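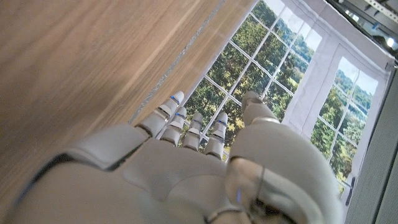 *Printed window, pale wood.*

# Amodent printed window backdrop: a review after one dark winter

I have worked in rooms without windows for most of my adult life, and I've tried nearly every cure going. I've had the daylight lamp, the fern that died, the other fern that died, and a calendar of Norwegian fjords from my brother-in-law Svend that stayed on the same page for a year and a half. So when my friend Hashini Gamage told me she had put up a big printed window in her sewing room in Drindside and felt better for it, I'll admit I smiled politely and changed the subject. Then I went over for tea, sat facing the thing for an afternoon, and ordered one on my phone before I had my coat on.

I paid $39, plus shipping. It arrived on a Tuesday, rolled in a long tube, with two hanging strips and a sheet of instructions in very small type. There was a strong smell of ink when I unrolled it (I left it over the stair rail for a couple of days and that took care of it). The creases were a bigger nuisance. Mine had one running right through the middle, and it took a week of hanging before it let go.
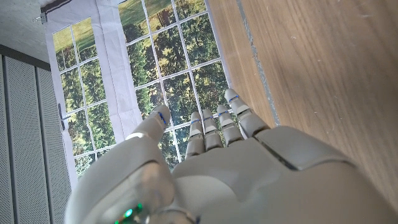 Hanging it well matters more than which view you pick, and I got it wrong the first time. I put mine up at picture height, like a painting, and it looked like a poster of a window. Shabnam Chaudhry, who shares the room with me and has a much better eye, made me bring it down until the bottom edge was near where a real sill would be – and what a difference! Size helps too. A large print holds up nicely as a backdrop in the distance, and I wouldn't bother with the smaller one unless you're filling an alcove. Up close you will notice it's a print, of course, so leave yourself a good stretch of room in front of it.

Lighting is the other thing to fuss over. A lamp aimed straight at mine left a shiny patch, so now I bounce one off the ceiling instead, and the whole wall looks softer. I also turned my chair so that the window is off to one side, the way you'd have it at home.

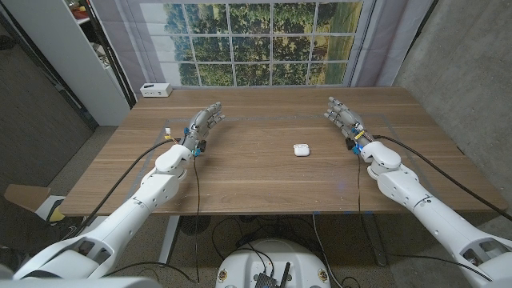 After all that shuffling I've stopped fiddling, and I'm fond of it. I do wish Amodent sold a gray, drizzly version, as the cheerful one feels a little pushy on a Hurkbridge morning in the rain. The hanging strips are flimsy as well, and I replaced one with a curtain rod I already had.

Four stars from me. Shabnam would give it five, but she didn't have to hang it twice.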